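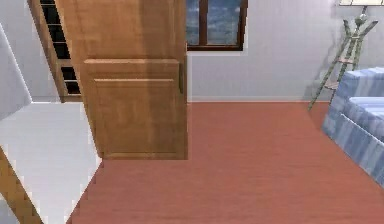 About Skallus

Skallus writes navigation and planning software for indoor mobile robots. We supply three components, which can be licensed together or one at a time, and we maintain the simulation tooling used to test them. We do not build hardware.

The company was set up by Vesna Spahić, who had spent the previous 10 years on motion control for warehouse vehicles. Warehouses are flat, well lit and laid out for machines. Homes and small offices are not, and most of our engineering time goes on the difference: doorways, changes of floor surface, thin-legged furniture and rooms that are rearranged without notice.

What we make

Bremo is the local planner. It takes a costmap and a goal and returns a velocity command at a fixed rate. Doorways are handled as a separate case. The planner fits a passage line through the opening, checks the clearance on both sides and limits the approach angle before committing. A door that stands partly open is treated as an obstacle with a hinge, so its swept area is kept in the map even when the leaf is at rest.

Su is the perception layer. It labels floor, wall, door and furniture from a single colour camera and passes the result to the map with a confidence value per cell. Floor boundaries are labelled separately from walls. A change of colour underfoot should not stop a robot, and in early releases it often did.

Vareck is the simulator and test runner. It loads furnished interiors, places the robot at a start pose and replays the same task with different seeds, lighting and door angles. The current set has 135 interiors. Rendering is kept at low resolution by default so that a full regression run finishes overnight on 2 machines. Higher settings are available where the perception model needs them.

How we work

Every change to Bremo or Su is run in Vareck before review. A merge is blocked if the collision count rises on any interior, even where the average improves. Failed runs are stored with their logs and can be stepped through from the command line.

We are a team of 6. Customers deal directly with the person who wrote the module they are asking about. Interface documents are versioned with the code, and each release is supported until the second one after it. The next is planned for November.

Evaluation licences for all three components are available on request and include the full interior set.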